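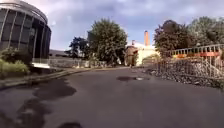 Selling abroad gets easier after the first customer says yes, according to Zineb Berrada, but that first yes took her company most of two years. She laughs about it now. Berrada runs export sales at Nistach, which makes valves and filters for dairies, and she had come to the Pristthorpe trade forum to talk about the firm's start in Kenya.

"We went over with a catalog of 275 products," she says. "Two hundred and seventy-five! People were very polite. They took the catalog, they gave us coffee, and then we never heard from them again."

What changed things was a small dairy that wanted one filter, in a size Nistach didn't make. Her colleague Sreekumar Rajan drew it up in his hotel room that same evening – and the catalog stayed in the suitcase for the rest of the trip. The dairy ordered 67 of them in April. It's a lovely story, and you can tell she has told it before, but she still lights up when she gets to the number.

Nistach now ships to 200 customers in East Africa, most of them through Iteck, a distributor in Nairobi. Berrada is full of praise for the partnership, though she admits the first contract was a mess. "We gave them a price list in euros and a delivery time we had made up on the plane. Bethel Mekonnen called me from Iteck and went through it line by line. It took three hours. I still have my notes."

Mekonnen joined us halfway through the conversation and remembers the call a little differently. "It was four hours," he says. "And she argued about every line, so I knew we would get along."

I asked them both what a smaller company should do first. Mekonnen wants people to budget for spare parts from day one, stored locally, even if it hurts. Berrada would send an engineer along with the salesperson. "I can talk all day," she says, "but Sreekumar can look at a pump and tell you why it's leaking. Guess who they ask for when they call?"

Next on the list is Ethiopia, where Nistach has a trial running with a cheese maker. Berrada flies out again as soon as the paperwork clears, with Rajan in the next seat and a catalog of eight pages.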